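Subject: Re: [drondbridge-floors] Sand the old boards or leave them alone?
Date: 2 Aug 2021

> We pulled up the carpet in the front room last week and found pine
> boards under it, all different browns, gaps you could lose a pencil in.
> Has anyone here sanded their own? The quote from Kuvine was more than
> we wanted to spend and I'm tempted to rent a machine and go for it.

Oh, congratulations on the boards! We did ours in January, which was a dumb month for it (windows open for the dust, everyone in coats), but I'd do it again tomorrow.

Kuvine quoted us 2442 dollars for the downstairs, and I nearly fell off the step. We ended up renting a drum sander from Ghasemi, out past the feed store, for 137 dollars for the weekend, plus whatever paper you use up. Get more than you think you need. They'll take back the unopened packs.

Punch the nails down first, every one, or you'll shred a belt in a second. I missed a few by the door and said some things. 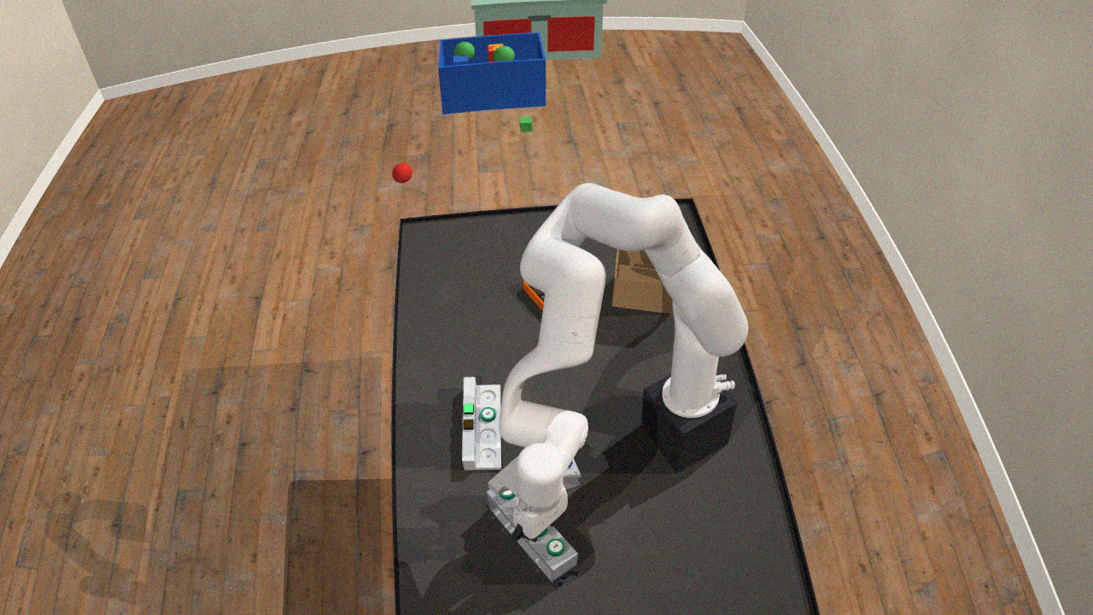
For the gaps, I'd skip the filler out of a tub. Ours cracked and came out in crumbs by summer, and I was vacuuming up little tan bits for weeks. Thin strips of pine glued in and planed flush have held up much better, though it's slow work and murder on the knees. We only did the wide ones.

As for finish, I used Gundon satin, 3 coats, and it's been fine with the dog. It does turn the pale boards a bit more yellow, so try it inside a closet before you commit. I didn't, and it took me a while to get used to it.

One thing I'd change: take the baseboards off before you start if they'll come without a fight. I left mine on and spent 6 hours with the edger trying not to chew them up, then had to repaint them anyway.

You're welcome to borrow my nail set and knee pads, just write me off list.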